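Folding bulky sweatshirts so they stay folded??
posted in Laundry & Closets, October

Tirex
ok so I'm hoping somebody here has a method. I've got a stack of big sweatshirts and fleeces to get into one dresser drawer before the weather turns and every single one comes undone. I fold on the bed, looks fine, I pick it up to move it and the sleeves slide out. Big dark printed one is the worst, the fleece is second worst. Pics:
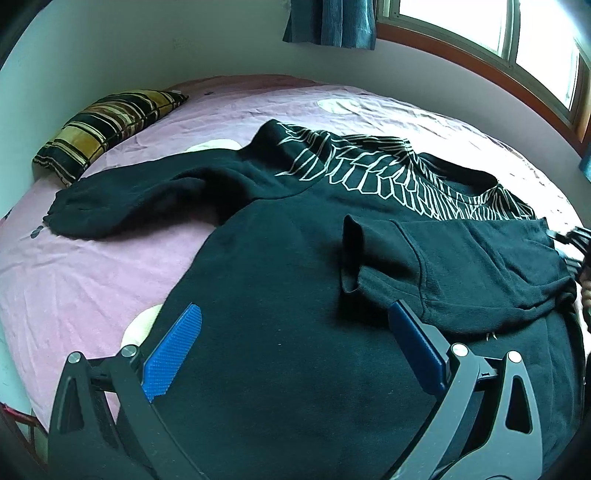
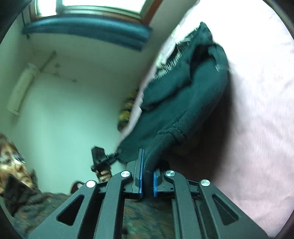
dark stuff, printed sweatshirt spread on the pink sheet in the first one, fleece held up in front of a pink sheet in the second

What I do now: lay it out, one sleeve across the chest, other sleeve across, then fold up from the bottom. By the time I do the bottom the first sleeve has rolled itself into a rope and there's a lump right in the middle. Then the pile leans and the drawer won't close.

Drawer is 14 inches deep front to back. Not tall. I don't want to hang them, closet rod is already full and they get those shoulder bumps.

Also lint. The fleece has a patch of white fuzz stuck to it and I can't get it off by hand. Does it matter what side you fold to the outside? Do I delint before or after? Thanks, typing this on my break so sorry if its a mess

Kemppainen
Marked as helpful by the poster

Your problem is the sleeves going straight across. Straight across on a thick sweatshirt means two layers of sleeve plus cuff stacked up in one spot, there's your lump. Do this:

Lay it FACE DOWN. Print against the sheet. Smooth the back flat with your forearm, not your fingertips, hands just push the wrinkles around.

Fold one side of the body in first, about a third, and the sleeve comes along with it. Then turn the sleeve DOWN at the shoulder so it runs parallel to the side of the body, cuff toward the hem. Flatten it. If it wants to roll, grab the cuff and give it one tug toward the hem, that takes the twist out.

Other side same way. Now you have a long rectangle and both sleeves are running lengthwise. Fold hem up to the middle, then again to the neck. Print ends up on the outside so you can tell which one it is.

For your drawer stand them up on the folded edge like files instead of piling. They hold each other up. If the drawer is shallow do three folds in place of two so it's shorter. Measure one before you do them all, I didn't and had to redo a whole drawer.

Fleece is different, it's springy. Don't try to press it flat, it just puffs back up. Fold it looser and put it at the end of the row where it can push against the side.

Lint: before. Always before. Otherwise you fold it in and it gets onto the next thing. Sticky roller for the flat parts, and for a patch that's really stuck in the nap try a damp rubber glove, wipe all one direction. Shake it outside first if you can.

And take the lint off the sheet too while your at it, dark clothes pick up whatever is on there.

Trekberg
just roll them. roll from the hem up, done. been doing it since the army

Tirex
tried rolling, they unroll in the drawer

Trekberg
too loose then. turn the bottom few inches inside out first so you get a cuff around the hem, fold sides and sleeves in, roll down from the NECK tight, then pull that cuff back over the whole roll. it's a pocket. won't come undone if you throw it across the room. might be too fat for your drawer with a really thick one tho

Aline
Agree with Kemppainen on the face down part. Only thing I'd add, if the print is the rubbery kind don't fold it so the print is against itself, and don't roll it tight either. Mine stuck together over the summer and pulled bits off when I opened it up. Slip a sheet of tissue in there if you have to fold across it.

Wash the fleece inside out next time and keep it away from towels. White fuzz on mine was always towels. No dryer sheet needed, low heat, take it out a little early.

Not sure about standing them up, mine flop when the drawer is half empty. A shoebox in the gap fixes it.

Tirex
sleeves down the sides worked!! did 5 of them so far, lump is gone. Standing them up next. Rubber glove got most of the fuzz, the rest I'm leaving for tonight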